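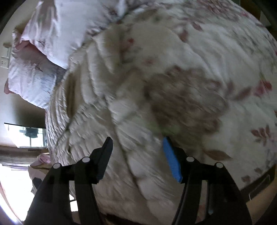 Attachment 1: gripper open over the bunched comforter, blue pad on right finger near the fabric.

Ticket 3512: hand-held gripper, fingers not closing evenly
Unit: Jetonex two-finger, bedding task set
Opened: December 13, 2024
Status: monitoring
2 min read

Reported fault: on quilted covers the right finger reaches the fabric first and the left trails. Thin sheets are not affected. Logged jaw width at full close reads 40 counts high. Last zeroed in September.

Checks done
1. Power cycled, re-homed. No change.
2. Pads wiped with a damp cloth and left to dry. No change.
3. Pivot screws checked by hand. Left outer screw turned easily, the rest were tight.
4. Linkage moved through full travel with the trigger disconnected. Slight play on the left side at the open end, none on the right.
5. Swapped the Pakis cable for a spare. Same reading, original cable refitted.

Cause: loose left outer pivot. The encoder sits on the right linkage, so play on the left does not show in the log until the pads meet.

Fix: screw removed, threads cleaned, medium threadlocker applied, tightened to the value on the Bakhtiari service card. Jaw zero redone with pads touching and no fabric between them. Offset now 0.
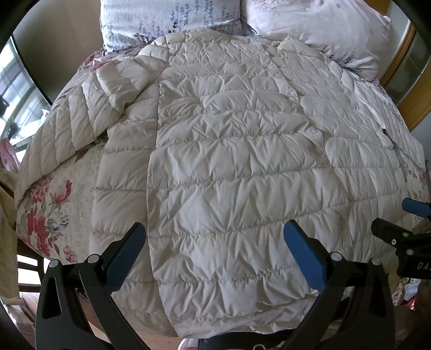 Attachment 2: fingers apart over the stitched comforter, second gripper at right.

Follow-up: ran 77 open/close cycles on the bench after the threadlocker cured. No drift. The second gripper got the same screw check and needed nothing.

Still open: Grosier pads are on order. Recheck the pivots after 200 cycles on thick covers and add the reading to this ticket. Do not re-zero before taking it, or the offset is lost.

3 comments
0 shares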